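Stonel Shift and Leave
Scheduling, time-off and attendance software for hourly teams

Overview
Features
Plans
Setup
Support

Stonel Shift and Leave is a web-based program for building work schedules, tracking time off and getting approved hours to payroll. It is made for employers with hourly staff on more than one shift: warehouses, care homes, food plants, hotels and repair shops. It runs in a browser on any computer or tablet, and employees can use it on their own phones.

The product is sold on its own. You do not need to buy a full HR system to use it, and it works alongside most of the payroll programs our customers already have.

Scheduling

Schedules are built on a grid with employees down the side and days across the top. A manager can start from a blank week, copy an earlier week or apply a saved pattern. Patterns can run up to 52 weeks, long enough for rotating shifts that move through the whole year.

Each shift has a start time, an end time, a location and a role. You can also add a required skill or license, such as a forklift card or a food handler permit. If a manager places someone on a shift without the required skill, the cell turns yellow and the program asks for a second confirmation. You can change this setting so the shift is blocked completely.

Open shifts can be offered to everyone who qualifies, or to one location first and the others later. Employees accept from their phones. The manager can choose to approve each pickup or let the first qualified person have it.

Shift trades work the same way. Both employees agree, the program checks hours and skills, and the manager gets one request to approve or turn down. Every trade is kept in the log with the time and the name of the person who approved it.

Time off

Leave types are set up by you. Most customers start with vacation, sick time, unpaid leave and jury duty and add their own from there. Each type can have its own accrual rule, waiting period, carryover limit and yearly cap. Accruals can be based on hours worked, length of service or a flat amount at the start of the year.

When an employee asks for time off, the manager sees the request next to the schedule for the same dates, with anyone else who is already out. Approved time goes straight onto the grid. If the employee was already on a shift that day, the shift goes back to open.

Blackout dates can be set for the whole company or for one department. A request that falls on a blackout date is still sent, but it is marked, and the manager has to enter a note to approve it.

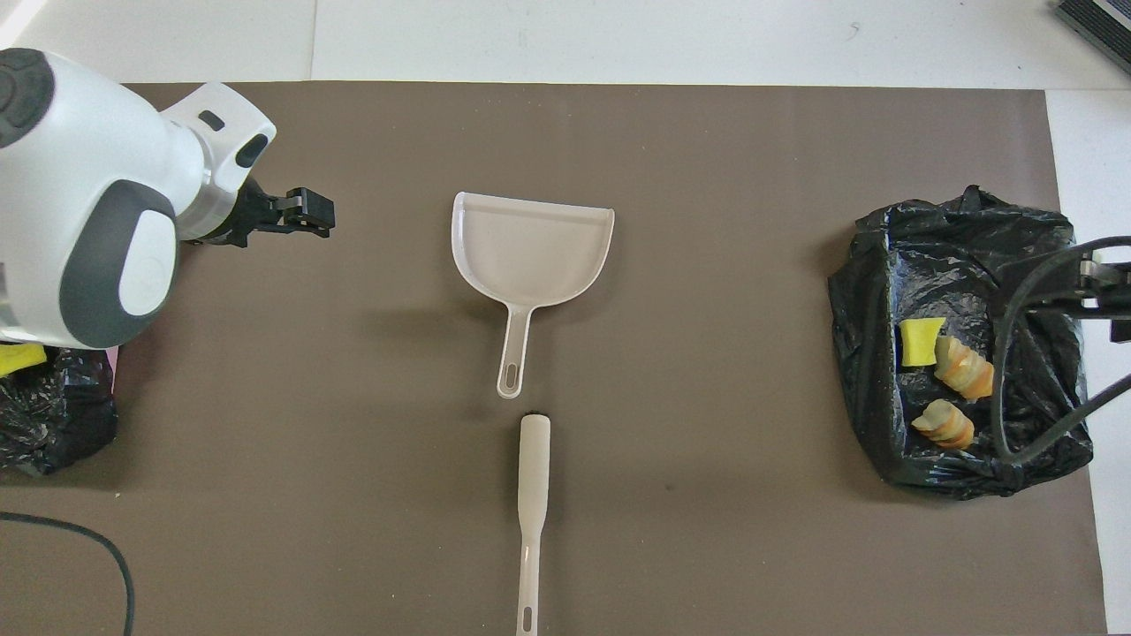
Robotic arm with a two-fingered gripper over a brown work mat.

Time clock and attendance

Employees can punch in from a shared tablet, a desktop browser or a phone. Phone punches can be limited to a set area near each work site. The shared tablet uses a four-digit PIN or a badge number typed on the screen.

Rounding, grace periods and meal breaks follow the rules you enter. A missed punch shows up on the manager's exception list the same day. Managers can correct a punch, but the original entry is always kept and can be seen in the audit view.

The attendance page can also keep points, for companies that use a point system. Points can expire after a set number of days, and you decide which absences count.

Payroll export

At the end of the pay period, managers approve hours for their own departments and payroll gets a single file. Regular time, overtime, shift premiums and each leave type are sent as separate pay codes. There are 33 export layouts in the program now, and our staff will build a new one for Standard and Plus customers at no extra charge.

Hours can be locked at a set time. Many customers lock at noon on Friday. After that, changes go onto a correction list and are paid in the next period - the closed file is never altered.

Reports

Reports cover scheduled hours against worked hours, overtime by department, leave balances, open shifts and late punches. Any report can be saved, sent by email on a schedule or downloaded as a spreadsheet.

Plans

Basic: scheduling, open shifts, shift trades and the employee phone view. One location.

Standard: everything in Basic, plus time off, the time clock and payroll export. Any number of locations.

Plus: everything in Standard, plus attendance points, rotating patterns longer than eight weeks, single sign-on and a test copy of your account.

All plans are billed monthly per active employee. Seasonal staff can be set to inactive between seasons and are not billed while inactive. Their records stay in the account. Accounts with more than 1000 employees are priced by quote.

Setup

A Standard account usually takes three to five weeks to set up. We load your employee list and current leave balances, enter your pay rules and run one full pay period next to your old system before you switch. You will need an employee file with hire dates, a copy of your leave policy and a sample of your last payroll import.

Edit Szénási leads the setup group at our Danport office. Training is given online in two sessions, one for managers and one for payroll staff. Recordings stay in your account so new managers can watch them later.

New in version 2

The May update adds half-day leave requests, a printable week view and a faster search in the employee list. Managers with several locations can now see them on one grid. Customers on version 1 are moved over by our staff, and saved patterns carry over without changes.

Works with

Grumero Payroll (direct connection)
Xie Time Terminals (direct connection)
Other payroll programs by file export
Calendar feeds for managers and employees

Support

Phone and email support is included in every plan, 7 a.m. to 7 p.m. on business days. Plus customers also have a weekend line for time clock problems. To see the program with your own shift patterns loaded, send us a recent schedule through the demo request form and pick a time.

Request a demo
Download the setup checklist
Contact sales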